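Wunska lantern walk moves to Tapia for January

The Wunska lantern walk, held every winter since 1905, will follow a new route next month. The walk will start at the old grain market in Tapia and end on the river bank at Gindier, where the lanterns are hung for the night. The change was announced on 15th December by the Wunska Heritage Association, which runs the event.

Until now the walk has gone through the center of Grino, a route of narrow streets that can no longer hold the crowd. Last winter 436 lanterns were carried, up from 394 the year before, and the walk was stopped twice on the hill below the church while people at the front waited for the steps to clear.
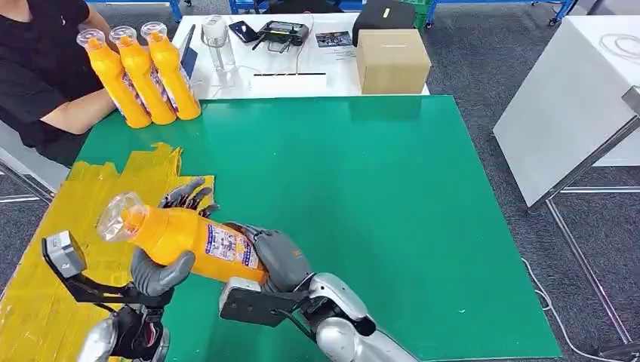 What Wunska marks

Wunska is a midwinter festival observed in the towns of the upper valley. It falls on the first full moon after New Year's Day, so the date moves from year to year, and in some winters it comes close to the end of January. The festival is older than the walk. Parish records mention a Wunska meal for the poor, paid for by the millers, and a fine for anyone who ground grain on the day.

Families eat together in the afternoon. The usual dishes are barley soup with smoked fish, a flat bread marked with a cross or a wheel, and pears cooked in honey. The bread is broken by the youngest person at the table. In Gindier a piece is kept on the window sill until morning and then given to the birds, a custom that has mostly died out in the other towns.

The lanterns are carried after dark. The frames are made from split willow and covered with oiled paper, and each household repairs its own during the weeks before the festival. Plain white paper is traditional. Colored paper came in after the railroad reached the valley, and red and yellow are now common in Grino. Candles were replaced by small electric lights for children's lanterns a few years ago, though adults may still carry a flame.

At the river the lanterns are hung on ropes between the trees, and the old year's song is sung once through without instruments. The song has many verses and there are differences in the wording from town to town. The Tapia version, which names the mills one by one, will be used this time.

The new route

The walk will leave the grain market at six in the evening. It will go down Mill Street, cross the lower bridge, and follow the river path to Gindier. The distance is 2 miles, slightly longer than the old route, but nearly all of it is level. The steps in Grino made the old route hard for older people and impossible for anyone in a wheelchair, and the association had received requests for a change over several years.

The river path will be closed to bicycles from four in the afternoon. Parking will be allowed in the field behind the Tapia school, and there will be no parking in Gindier itself. A bus will take people back to Tapia and Grino after the song. Anyone who cannot manage the full distance may join at the lower bridge, where there are benches and a shelter.

If the river is high, the walk will stop at the bridge and the lanterns will be hung in the market instead. A decision will be posted at the town halls by noon on the day.

Grino keeps its market

The move has not pleased everyone in Grino. Shop owners there said the walk brought their best evening of the winter, and a petition against the new route was handed in last month. Under an agreement reached with the association, the Wunska market will stay in Grino and will run for two days instead of one. Stalls will sell bread, honey, willow work, and lantern paper, and the judging of children's lanterns will take place there on the afternoon before the walk.

The town will also keep the bell ringing. The bells in Grino are rung at sunset on the day of the festival, starting with the smallest, and by custom no lantern is lit before they finish. They can be heard in Tapia when the wind is from the north. On other days the start will be signaled from the grain market with a horn.

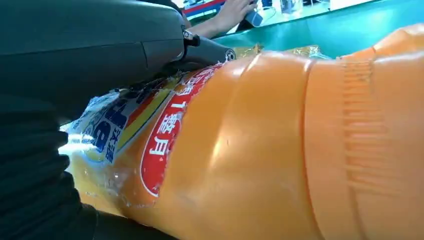

Orange bottle with a printed label, lying on its side.

Lantern workshops are being held at the library in Tapia on weekday evenings until the festival. Willow and paper are provided, and people are asked to bring their own scissors. The route will be reviewed after the festival, and the association expects to say in the spring whether the walk will stay on the river path or return to Grino.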